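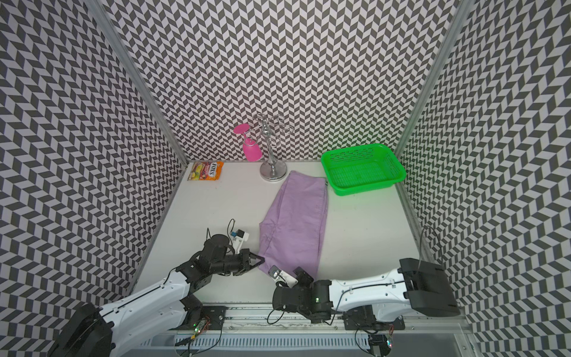 Visits > Open days > Robotics

An afternoon at the Pumell open day

Clillanel is a long way to go to watch a machine handle laundry. I went because the invitation promised "household robots at work," and I have been promised household robots since I was in grade school. The Pumell workshop opens its doors one Sunday in March, from noon to five, and admission is free if you sign up first. Parking is not free.

The building used to be a distribution depot and still feels like one. You come in past a loading dock, get a paper wristband, and are sent down a corridor with posters on both sides. The posters have a lot of kitchens in them, all of them bigger than mine. At the far end is the hall where the work goes on, divided into stations, and the guides take you through in groups of 13. Ours had several children in it, who asked better questions than the adults did.

The station I had come for is called Lastska, after the project, and it has two arms mounted on a rail and a white table walled in on three sides with gray and white zigzags. A lavender cloth lay folded in a long strip down the middle of the table, its near end between the two grippers. A green basket stood empty toward the back, beside a chrome rack with one pink plastic wine glass hanging from it by the foot. There was a packet of Fox's candy in the corner.

The guide said the arms learn from people. An operator steers them through a job by hand, again and again, and the recordings go into training the software that is supposed to do the job alone. Folding, hanging glasses, putting things in baskets: each counts as a separate task and each needs its own recordings. The figure on the board was 2,596 recorded runs so far. I asked how many of those were the robot working by itself. None of them, the guide said, that was a different number, and the different number was not on the board.

That set the tone for me. A demonstration where a person is driving is a demonstration of a person driving, and it should say so on the sign. To be fair to the guide, she said it plainly when asked. But most of my group left believing they had watched a robot decide how to fold something, and the applause at the end was for that.

I stayed for three rounds. In the first, the operator had the cloth halved and flattened in a little under two minutes. In the second, one corner slid away from the left gripper and had to be fetched back, and the fetching took longer than the folding. In the third we got what they called an autonomous attempt. The arms moved toward the cloth, stopped, moved again, and pinched it a hand's width from where I would have. The result was a fold if you were feeling generous. A boy next to me said his dog could do that, and he may have a remarkable dog.

I don't want to be unfair about this. Cloth is hard. It has no fixed shape, and it does something different every time you pick it up. I have a drawer at home full of fitted sheets that prove people haven't solved it either. What I object to is the distance between the table and the brochure. The brochure has a robot putting away a family's clothes while the family eats dinner. The table has one cloth, already folded, in good light, with plain walls of pattern around it and two people standing by.

I asked what would happen with a black sweater on a dark bedspread. The guide said they were working on variety. I asked when the arms might leave the enclosure, and she said that was a question for Riis, the company that pays for a good part of the project. Riis had a stand by the entrance – pens, tote bags, a screen with a loop of slow piano music – and nobody on it who could talk about dates.

The rest of the hall was a mixed bag. The sorting line was fast and dull in the way that real automation tends to be, and I trusted it more than anything else I saw. It has one job and it gets on with it. The repair bench was the best stop of the afternoon. A technician had a gripper apart on a tray and let people feel how stiff the joint was with the power off. He told us which parts wear out first (the fingertips) and how often they get changed (more often than he would like). I learned more there in ten minutes than in the whole of the introductory film.

The film runs 13 minutes and could lose nine.

Some practical notes. Lunch is a truck in the yard with a long line by one o'clock. The hall is loud near the sorting line, so bring something for small ears. A sign at the door said 249 people had registered, and the two o'clock groups were so full that the back row saw mainly coats. Go at noon or after four. At the later hour the operators are tired and more willing to talk, and the rail is clear enough to stand right up against.

Would I go again? Probably – but I'd walk past the film and the tote bags and spend the time at the repair bench, then look in on Lastska to see whether the other number has made it onto the board.

154 shares | 13 comments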